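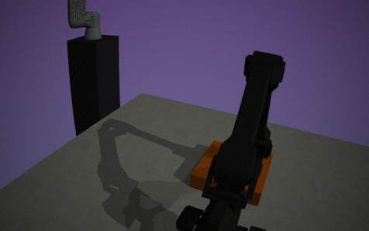
穆卢格塔·格布雷米迦勒(Mulugeta Gebremichael)做剪辑指导,《Urkeck》续集上映前的那几个月,他的头衔在海报上换过两回。我约他谈的是试映:一部超级英雄片在正式公映之前,究竟被观众的打分表改掉了多少。制片公司Prura对外的说法是“我们听取了影迷的声音”,这句话我在过去几年里听过太多遍,已经很难当真。他先讲的却是画面。“你看,东西都很老实,一条黑乎乎的机械臂,长的那一截方方正正,棱边上带一点灰的高光,底下一片平的灰台面,谁也不会跟你争它该不该感动人。”他说,争论都是从有了脸、有了配乐以后开始的,从那以后每个人都有意见,而且每个人都能拿出数据。

数据来自Nutance。这家公司替片方组织试映,散场后收问卷,再把问卷变成一份带曲线的报告。续集第一次试映放的是将近80%完成度的版本,后面的大战还有不少没渲染的镜头,音乐是从别的片子里借来的临时配乐。我问穆卢格塔,拿一个音乐都不是自己的版本去问观众“你有多投入”,问出来的到底是什么。

“问出来的是他们喜不喜欢那首借来的曲子。”他说,“后来正式配乐进来,同一场戏分数掉了,会上就有人说作曲不行。作曲很冤。他连那份报告长什么样都没见过。”

我手头有那份报告的几页。先说明一下,给我材料的人不愿具名,Prura没有回复我的询问,Nutance回了一封很客气的邮件,说不评论客户项目。报告里最醒目的是一条“投入度曲线”,在影片中段往下塌了一块,正好是主角回老家见母亲的那场戏。旁边的批注写着“建议压缩”。至于这条曲线怎么画出来,几页纸里都没有交代,样本是怎么招的,有多少人看过第一部,也没有交代。

穆卢格塔看到我把那几页摊在桌上,笑了一下,说他当年也问过。“我问,这个点往下走,是因为他们无聊,还是因为他们难过?那场戏本来就是让人难过的。对方说,模型不区分这两种情况。我说那你们为什么写‘建议压缩’。他说,因为曲线往下走了。”

这场戏最后剩下的长度,看过公映版的人都知道:母亲端着汤出来,说了一句话,镜头就切到了直升机。后来影迷在网上讨论她那句“你父亲的东西我都没动”到底有什么深意,还有人据此推断第三部的反派。我问穆卢格塔有没有深意。他说原本后面还有半场戏,儿子去翻那些东西,翻到一半母子俩吵起来。“剪掉以后,那句话就悬在那儿了。大家替我们想了很多,想得比我们写的好。”

我对“导演原版”这类说法一向存疑。每次有大片口碑不佳,总会冒出一个据说完整、黑暗、深刻的版本,锁在某个硬盘里。续集也不例外。公映之后没多久,要求放出完整版的帖子就到处都是,语气之笃定,好像发帖的人都看过。所以我直接问他:这个版本存在吗?

他停了一会儿。“有一个很长的粗剪。你要是看了,你也会要求我们剪短。”

长到什么程度,他没肯说具体时间,只说后来拿掉的内容加起来有74分钟,里面包括一整条反派手下的支线,那个演员签了合同,拍了,最后在公映版里只剩一个背影。“那条线不好。写的时候不好,拍的时候我们希望它会变好,剪的时候只好承认。影迷现在把它当成失落的杰作,我不好说什么。”

这话我是愿意信的,一个剪辑承认自己剪掉的东西不好,对他没有什么好处。可是他接下来说,母亲那场戏不在此列,那一场是好的,我就又有点拿不准。当事人总觉得有一场戏是好的。我没看过,没法替他作证。

关于补拍,我另外找了保拉·瑟尔布(Paula Sârbu)。她当时在后期公司Saraç负责视效统筹,现在已经离开。我们通的是电话,她那边是晚上十点,背景里有洗碗机的声音。她对“补拍拯救影片”这种宣传口径比我还不耐烦。

“补拍定下来的时候,没有人先来问我们一句。”她说,“我是从演员的造型师那里知道的,她问我假发要不要跟之前的匹配。我说匹配什么?她说匹配十一月那批。我才知道有十一月那批。”

续集的视效镜头最后登记在册的是1902个。这个数字在宣传期被反复使用,说明影片规模如何宏大。保拉说她每次看到都觉得好笑,里面很大一部分是修补:演员补拍时胖了瘦了、胡子长短不对、窗外的天色接不上,还有一件披风,导演在补拍时换了材质,前面拍好的就全部得重做。“观众看不出来,看不出来就算我们做对了。可是你拿它去吹规模,我就不明白了。等于一个人说他的房子了不起,因为漏水的地方补了很多次。”

我问她有多少镜头做完了又被扔掉。她说有统计,但不能给我。我说那给个感觉。她说:“感觉就是很糟糕。”

有一件事她和穆卢格塔讲得不一样,我照实写出来。影片结尾,主角原本独自留在海上平台,公映版改成了朋友们赶来会合,众人看日出。穆卢格塔说这是试映之后改的,Nutance的报告里写观众希望“有陪伴感”。保拉则说,朋友们那几个人的数字替身在试映之前就已经下了单,她记得很清楚,那张单子害她取消了一次休假。

如果她没记错,那么结局早就定了,报告只是拿来给导演看的。我把这个说法转述给穆卢格塔,他没有反驳。他说他那时候确实奇怪过,改结局的决定下来得太快,通常这种会要开好几轮。“你这么一说,顺序是有点不对。”然后他又说也许是巧合,公司有时会同时准备几套方案。

我倾向于保拉的版本,不过我也得承认自己有偏见。我本来就觉得试映在大制作里多数时候是一种撑腰的工具,谁手里有钱,谁就引用对自己有利的那一页。听到一个合乎自己想法的故事,人总是特别容易点头。保拉手里没有那张单子的副本,Saraç也没有回应我。读者自己掂量。

导演那边,我通过经纪人递过问题,得到的答复是他“对影片感到自豪,期待下一个项目”。他在公映版里的署名还在,执行制片的名单却多出来一串。我请穆卢格塔帮我看看那一串名字里有谁真正干过活,他看了半天,指出两个,说这两个人他在剪辑室见过。其余的他说可能在别处干活,他不清楚。有一位的署名,他猜是为了换一首歌的版权。还有一位,他说他一直以为是个地名。

署名这件事比外人想的要绕。编剧署名有工会仲裁,多少有一套规矩,执行制片则松得多,可以是出钱的,可以是早年参与过人物设定、后来离开的,也可以是谈合同时对方提出来、公司懒得再谈就答应的。于是影迷看到某个名字,便推断他对角色有多大影响;看到名字没了,又推断他和公司闹翻。两种推断我都见过有人写成几千字的长文,还配了时间线。

“我看过一篇,”保拉说,“说某某的离开直接造成了第三幕的色调变化。第三幕变亮,是因为影院反映太暗看不清,发行部要求统一提亮。那位先生和色调一点关系都没有,他那时候在度假。”

提亮的事我多问了几句,这算是整个采访里最具体的一段。按她的说法,夜战那一段原先是在很暗的环境里做的,水面的高光控制得很细。提亮的要求下来时,离交片已经很近,不可能逐个镜头重新打光,就在调色阶段整体往上抬。抬上来以后,原来藏在暗部的毛病全露出来了,合成的边缘、偷懒的背景,还有一艘船其实没有做船尾。她说那艘船后来是用水雾盖过去的。公映之后有影评称赞这段水雾“富有诗意”,我去翻了一下,那篇影评是我一位同行写的,我就不点名了。

穆卢格塔对影评的态度很平淡。他说他只看差评,好评没有用。我问他续集的差评里有没有说中的。他说有一条,讲影片每隔7分钟就要爆炸一次,像怕观众睡着。“这条我回去核对过,差不多就是。我们没有这么设计过,可是每次会上说节奏慢了,就往前挪一个爆炸,挪着挪着就均匀了。”

这倒让我想起报告上那条曲线。把爆炸往前挪,曲线大概就抬起来一点,再往后又塌,于是再挪一个。我问他,是不是可以说这部片子是照着曲线剪出来的。他不同意,说这样讲太省事了,曲线没有投票权,投票的是坐在会议室里的人,那些人以前没有曲线的时候也一样会说“慢了”。“以前他们说,我太太看睡着了。现在他们说,曲线掉了。我宁可他们说太太,太太我还可以跟她聊两句。”

Prura已经宣布第三部立项,声明里又出现了“听取影迷的声音”。据我了解,合作的试映公司仍然是Nutance。我向公司发函,问第三部会不会公布试映的方法和样本,到交稿时没有收到答复。至于完整版,公司在同一份声明里说“不排除任何可能性”,这种措辞在我看来等于什么都没说,但影迷论坛当天就有人贴出了倒计时,倒到哪一天,贴的人没有写明依据。

我问穆卢格塔,如果公司真要出一个长版本,他愿不愿意回来剪。他说要看是谁的长版本。粗剪里那条反派手下的线他不想再碰,母亲那场他愿意放回去。那么多出来的部分够不够叫“完整版”?他想了想说不够,多那么一点,卖不动碟。

“所以他们要是出,一定会把那条烂线放回去。”他说,“凑长度嘛。然后会有人写文章说,看,原来的构想多么完整。”

保拉的看法更实际。那条线的视效当年没有做完,有几场连替代背景都没铺,要放出来就得重新花钱。她认为公司会先算这笔账,再决定自己有多尊重影迷。我问她会不会看,她说她连公映版都没有从头看完过,首映那天她在看到那艘船的时候出去接了个电话,回来已经是片尾字幕,她的名字拼错了,瑟尔布中间那个字母上的帽子没有了。她写信去要求更正,流媒体版本改过来一次,后来换了片源,又没有了。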